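Home | About Us | Programs | Grants | News | Contact

Multen Rural Science Access Program: Second Progress Report
Posted in June by Ngaio Henare, Program Manager

Prepared for the Anghel Foundation

1. Purpose of this report

This report sets out the progress of the Multen Rural Science Access Program during its second reporting period. It covers enrolment, the travelling kit service, teacher support, spending against budget and the matters on which the Foundation's advice is sought. It should be read with the first report, which described the setting up of the Delley office and the signing of agreements with participating schools.

2. Summary

The program remains on schedule in most areas. A total of 1156 students took part in at least one practical session during the period. Teacher workshops were well attended, although the session planned for the northern schools was postponed when the Multen road was closed by flooding. It has been rebooked for next term at the same venue and at no added cost to the grant.

Two matters need attention. Freight charges have risen faster than allowed for in the original budget, and the agreement covering storage at Delley will need to be renewed before the end of the grant. Both are discussed below.

3. Enrolment and participation

Enrolment in senior science subjects at participating schools was the main measure agreed with the Foundation. Schools reported 305 students in senior chemistry or biology. Principals have told us that several of these students would otherwise have taken the subject by distance, with no practical component at all.

Participation in the junior years was uneven. The larger schools were able to release whole classes for a half day, while the smaller ones tended to combine year levels, and this made the prepared materials harder to use. Seon-mi Han has since rewritten the junior worksheets so that two year levels can work side by side on the same activity. The revised sheets were sent to all schools and early comments have been favourable. One school asked for larger print, and this has been done.

Attendance was lowest on Fridays, when many students leave early for the long bus run. No sessions will be booked for Friday afternoons from now on.

4. Travelling kits

The kits remain the best known part of the program and account for the greatest share of staff time. Each kit is packed at Delley, sent by road freight, held by the school for a fortnight and then returned for checking. Bo-ram Geum took over the kit roster during the period and has introduced a single booking form in place of the earlier system of telephone and email requests. Double bookings have stopped as a result.

Schools continue to ask for more equipment for measuring small volumes, particularly for the enzyme and dilution activities in the senior course. The program has responded by adding to the shared equipment list and by writing a short care guide on storage, cleaning and calibration. Teachers are asked to return the signed checklist with each kit.
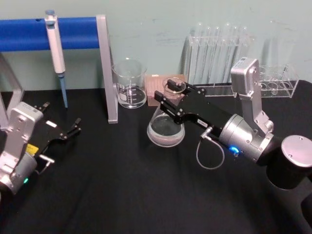
Practical equipment: a handheld pipette on its stand, with laboratory glassware.

Breakages were within the allowance set out in the budget. Most occurred in transit – the foam inserts in the older cases have worn thin and no longer hold glassware firmly. Replacement inserts have been ordered from a supplier in Nultetti and will be fitted between terms.

5. Teacher support

Myung-ja Ji led the workshop series, which covered risk assessment, planning practical work in short lessons, and marking of extended investigations. Almost 300 feedback forms were returned across the series. The risk assessment workshop was rated most useful. Teachers working outside their own subject area asked for more time on basic technique, and an extra hour has been added to the next round.

The Tuesday evening telephone line was used less than expected. Teachers told us that they preferred to send a question in writing and have a reply by the following morning. We propose to close the line at the end of term and move the hours to written support.

6. Spending

Spending to date is in line with the approved budget, apart from freight. The overspend on freight has been met in full from savings on travel following the postponed northern workshop. This will not be possible a second time, as the workshop will now go ahead. We therefore ask the Foundation to consider moving part of the printing allowance, which is underspent, to the freight line. No increase in the total grant is sought.

7. Risks

The storage agreement at Delley ends before the final kit returns are due. Shirley Horrocks has opened discussions with the landlord about a short extension. Should these fail, the kits could be held at the Multen office, though access for freight vehicles there is poor.

Staffing is stable. The vacant half-time position in kit preparation was filled early in the period.

8. Next period

Work planned for the next period includes the northern workshop, fitting of the new inserts, a survey of senior students, and a first draft of the handover plan requested by the Foundation. School agreements will also be reviewed, and any school wishing to withdraw or reduce its kit bookings will be asked to give notice by the end of term.

The student survey questions are attached as Appendix B. Comments from the Foundation would be welcome before the survey is sent to schools.

Shares: 2 | Comments: 0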